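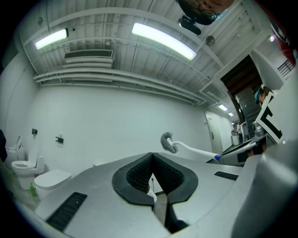

Toilet brushes: small habits, big difference

I get a bit excited about bathroom cleaning (ask my sister!) and the brush is where I always start. A long curved handle is my favourite kind — you get right up under the rim without your knuckles going anywhere near it.

Squirt the cleaner under the rim first, lid down, then go and do the mirror. Give it 8 minutes. Scrub from the top of the bowl to the bottom, and finish with the bend.

Flush with the brush still in the bowl so the bristles get a clean rinse. Then trap the handle between the seat and the rim, bristles over the water, and let it drip while you wipe the tank and the hinges. Those hinges! Lift the seat and use an old toothbrush, it's so satisfying.

Wash the holder too. Hot water, a splash of dish soap, dry it well before the brush goes back in.

Got more than one toilet to do? Put cleaner in all of them before you scrub any. Şükran Sezer from Prerodville wrote in with that one in March and I've done it her way ever since.

Flattened or yellowing bristles mean it's time for a new brush.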